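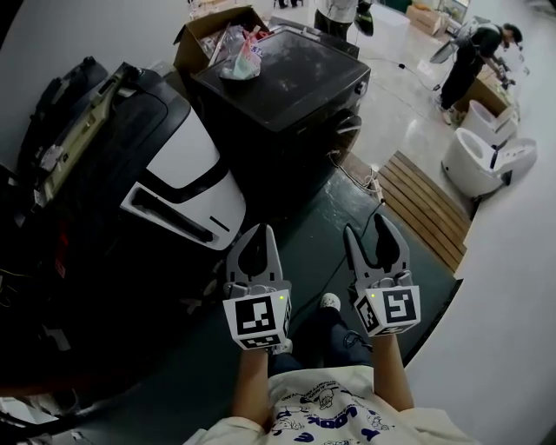

Buta Gripper Comparison Set: README

Welcome, and thank you for taking the time to read this before unpacking anything! Buta is a small collection of recordings we made at Skirkurport while trying to settle a long-running question, namely which jaw lining we ought to fit to our hand-held grippers before ordering more of them. We had two linings to compare, the one we already used (called A in the file names) and a softer one from Cirnwood (called B), and every task was done with both.

What you get

There are 1064 episodes in this release. Of these, 766 have passed a second look by Mimoza Zupan, and the remainder are in a folder called unchecked, which you are very welcome to use as long as you expect the odd mislabeled start or a task name that belongs to its neighbor. Each episode holds a head view, a view from each gripper, the jaw opening over time and a short text note by the operator. Clips run at 30 images per second. A few of the notes are in Polish — Hubert Olszewski wrote those, and we never got round to translating them.

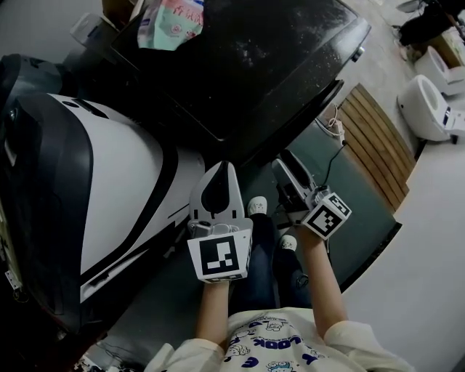
Operator's head view, with both grippers and their marker cubes.

How the tracking works

Gripper positions come from the square markers on the cubes, read from the head view. When a marker turns too far away we fill in from the gripper's own motion sensor, and those stretches carry the flag "filled" in the pose file. Please do look at that flag before you compute anything about speed! We forgot to in our first round of plots, and lining B came out looking far quicker than it deserved.

Left and right always mean the operator's left and right. Jaw opening is given as a raw value from 0 to 4000, where 0 is fully closed. It doesn't convert neatly to millimeters, as the two grippers were calibrated a month apart and we only have the table for one of them.

What we found so far

Lining B held smooth plastic better and was a nuisance with cardboard, where it tended to drag the flap along when you wanted to let go. Tarek Majali preferred A for nearly everything and says so in his notes, at some length.
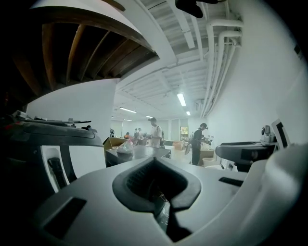 Bouchra Ragab wrote back after trying the first release that the drag on cardboard went away for her once she opened the jaws more slowly, and she asked whether we could mark release speed in the episode table. We have added it as a column, release_rate, though only for the checked episodes.

Known problems

Episodes from the December sessions have the gripper clocks slightly behind the head camera. The script fix_offset in the tools folder lines them up again. Run it once only, as a second run shifts everything a second time.

Questions and corrections go to Jolán Pálfi, who keeps the change list. Please include the episode number and the lining letter when you write.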